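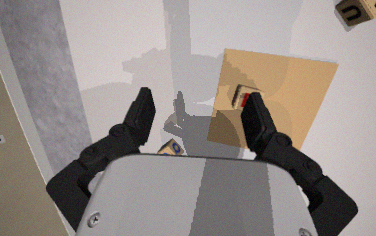

Melati Pelupessy asks whether the arm has to be homed again between demonstrations. It does. Episodes that start from different poses are rejected when the set is checked.

## 4.2 Recording block demonstrations by remote control

The steps apply to the simulated bench in Nikerel and use the wrist view. Load the Dolleck gripper profile before you start.

1. Select **Teach > New set** and enter a set name.
2. Press **Home** and wait for the status line to read READY.
3. Hold the left trigger to engage the hand controller. The arm follows only while the trigger is held.
4. Bring the open fingers over the block at no more than 24 mm/s.
5. Turn the wrist until the fingertips are parallel to two opposite sides of the block.
6. Lower the arm, then squeeze the right trigger to close.
7. Lift 75 mm, move to the target and open the fingers.
8. Press **Keep** or **Discard**.

Repeat steps 2 to 8 for each episode.

**Note:** Pauses longer than 3 seconds are trimmed on export - do not use them to mark stages of the task.

**Caution:** Releasing the left trigger stops the arm but does not open the fingers. Open them before pressing **Home**.

If the block slips, discard the episode. Do not regrasp. See error 106 for lost controller tracking.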